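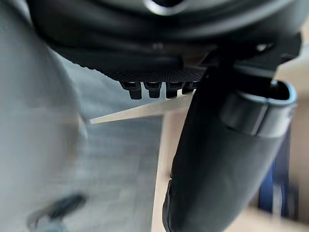

Reading group: we go back to Skundthorpe

Our history reading group starts again after the long pause, and I am very glad to write this. The last time we met was in June, when we finished the chapters on the wool trade. Several members asked for something closer to home, so the new topic is the parish registers of Skundthorpe.

The registers are not easy to read. The clerks wrote in a small, quick hand and they shortened almost every name. I needed two evenings for my first page, and I still have one word which I cannot explain.
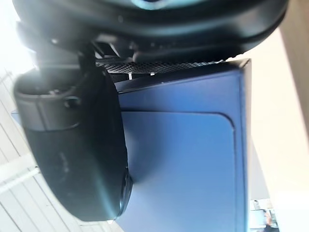
Please do not be afraid of this. We will read slowly, six pages at each meeting, and I will send a list of the common short forms before we begin. Latin is useful but you can manage without it – most of the entries repeat the same few words.

For members who like a longer book, I also recommend the diary of the Rurnammont schoolmaster. It has 800 pages and he complains about the weather on many of them, but his notes on prices and on school life are excellent.

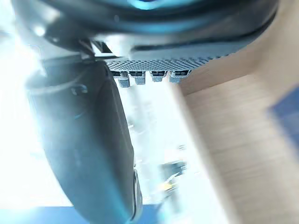 If you wish to join, write to me before the end of the month and say if you prefer afternoon or evening. Old members do not need to register again.

Dalibor Ševčík
21 October 2021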